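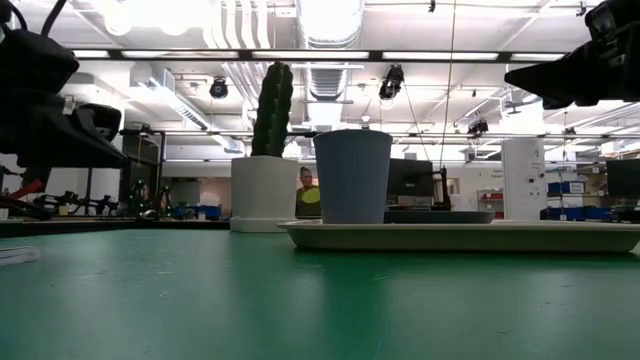 **Table Setting Assistant (part-time, fixed term to the end of February)**

Rundska prepares and resets tabletop layouts of small household objects: planters, artificial plants, cups, trays, dishes. We are looking for one person to join the layout room, reporting to Celeste Abreu.

## The work

Each layout is issued on a printed sheet giving the objects, their order from left to right and which of them stand on a tray. You will:

- fetch the listed objects from the shelves and set them out on the table
- check the result against the sheet and sign it
- clear the table and return every object to its numbered place
- wipe down trays and dishes at the end of the shift
- replace paper cups that have lost their shape and record the change in the stock book

The store holds 500 objects, of which 200 are in regular use. A usual shift covers 53 layouts. Most take under a minute to set; those with stacked dishes or tall plants take longer.

## Hours and pay

Shifts run from 8.30 am to 1 pm, four per week, with a paid break of 20 minutes. Pay is by the hour and is stated in the offer letter. Travel is refunded up to 60 a month on production of tickets.

## What we ask for

- Able to stand for most of a shift and lift a full storage crate
- Accurate reading of short written instructions in English
- Normal or corrected colour vision – several cups and dishes differ only in shade
- Previous work in shop display, catering or stockroom duties is useful but not required

Closed flat shoes must be worn. Aprons are supplied. Rings and bracelets are to be left in the lockers, as they mark the table surface.

## How to apply

Send a CV of no more than two pages and a short note of your available mornings to Duarte Sequeira, Staffing, Rundska. Please put "Layout room" in the subject line. Shortlisted applicants will be invited to a paid trial of two hours, during which they set and clear six layouts with Benvinda Cordeiro.

Applicants who worked with us on the Otetti layouts may apply again and need not repeat the trial.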